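분해·재조립 자동화 셀 장비 도입 중간 보고
수신: 설비투자 담당
과제명: Grokidlow (중고 데스크톱 부품 회수 공정 자동화)
보고 범위: 착수 이후 7월 말까지의 집행 내역과 하반기 구매 계획

1. 진행 요약

1단계 장비의 입고와 설치를 마쳤고, 현재 단위 작업별 시험을 하고 있다. 시험 대상은 하드디스크 취급, 메모리 탈거, 케이블 분리의 순으로 잡았다. 케이블 분리는 아직 경로 계획 단계이며 실물 시험은 시작하지 않았다. 승인 예산 대비 집행률은 70%이고, 잔액은 대부분 그리퍼 손끝 부품과 예비품에 배정되어 있다.

당초 계획에서 달라진 항목은 두 가지다. 비전 장비는 일괄 구매에서 단계 구매로 바꾸었고, 작업대는 주문 제작품 대신 알루미늄 프로파일 조립식으로 변경하였다. 후자는 납기 단축이 목적이었으며, 지그 위치를 바꿀 때 추가 가공비가 들지 않는 부수 효과가 있었다.

2. 구매 항목별 현황

가. 로봇 팔 및 제어기
Flernier 공급분은 계약대로 입고되었다. 설치 검수에서 제어기 펌웨어 버전이 계약서 부속 사양과 다른 것이 확인되어 공급사 부담으로 갱신하였다. 검수 완료가 밀리면서 잔금 지급도 다음 분기로 넘어갔다. 집행률에는 이 잔금이 포함되어 있지 않다.

나. 그리퍼
Lillik 제품으로 통일하였다. 기본 손끝은 드라이브 캐리어처럼 면이 평평한 부품에는 쓸 수 있으나, 소켓 레버나 커넥터 걸쇠에는 폭이 넓다. 얇은 손끝을 별도로 제작해야 하며, 견적은 3개 업체에서 받아 비교 중이다. 단가 차이보다 재제작 납기의 차이가 크다.

다. 고정 지그
외주 가공 예산으로 잡았던 금액 일부를 사내 3D 프린팅 재료비로 전용하였다. 출력물은 형상 수정이 빠른 대신 체결부 마모가 우려된다. 반복 체결 시험을 거쳐 마모량이 기준을 넘는 부위만 금속 가공으로 전환한다. 전환 비용은 예비비에서 충당하며 추가 증액은 요청하지 않는다.

라. 시험용 본체
Salem 창고의 불용 재고에서 7대를 이관받았다. 구매비는 발생하지 않았고 운송비만 집행하였다. 제조 연식이 섞여 있어 내부 브래킷 구조가 일정하지 않다. 기종별 지그를 모두 갖추는 방식은 비용 면에서 타당하지 않으므로, 외곽 고정은 공용으로 하고 내부 부품 받침만 교체하는 방향으로 설계를 정리하고 있다.

3. 예산상 쟁점

비전 장비의 단가가 계획 수립 당시보다 올랐다. 같은 사양을 유지하면 해당 항목은 배정액을 25% 이상 초과한다. 해상도를 낮춘 모델을 우선 도입하고, 커넥터 인식 성능이 부족한 것으로 판정될 경우에만 상위 모델을 추가하는 안을 제안한다. 판정 기준은 시험 계획서 개정판에 명시하였다.

정비 계약은 별도 검토가 필요하다. 보증 기간에는 무상 점검이 포함되지만 소모품 교체는 제외된다. 손끝 패드, 케이블 보호재, 진공 부품은 소모품으로 분류되므로 내년도 운영비에 반영해야 한다. 현재 사용량 기록은 시험 운전분에 한정되어 있어 연간 소요액을 산출하기에는 이르다.

전원 공사는 건물 관리 예산에서 처리하기로 협의되었으나, 공사 후 누설전류 측정 비용의 부담 주체는 정해지지 않았다. 다음 회의 안건으로 올린다.

4. 하반기 계획

손끝 부품 발주를 최우선으로 한다. 이 부품이 입고되어야 메모리와 케이블 시험을 같은 조건에서 비교할 수 있다. 비전 장비는 그다음이며, 지그의 금속 전환은 마모 시험 결과가 나온 뒤 발주한다. 안전 펜스는 배치도가 확정되지 않아 견적 요청을 보류하였다. 두 팔의 작업 범위가 겹치는 구간의 정지 거리 측정값이 확보되면 배치도를 확정한다.

5. 승인 요청 사항

비전 장비 단계 구매로의 변경
지그 예산의 항목 간 전용에 대한 사후 승인
미지급 잔금의 다음 분기 이월
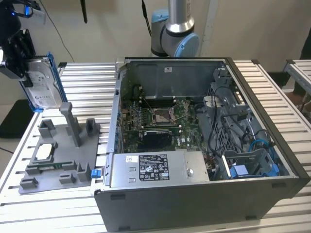
세 항목 중 잔금 이월은 공급사 회신 기한이 걸려 있으므로 먼저 처리해 주기 바란다. 나머지 두 항목은 손끝 부품 견적 비교표와 함께 검토해도 일정에 지장이 없다.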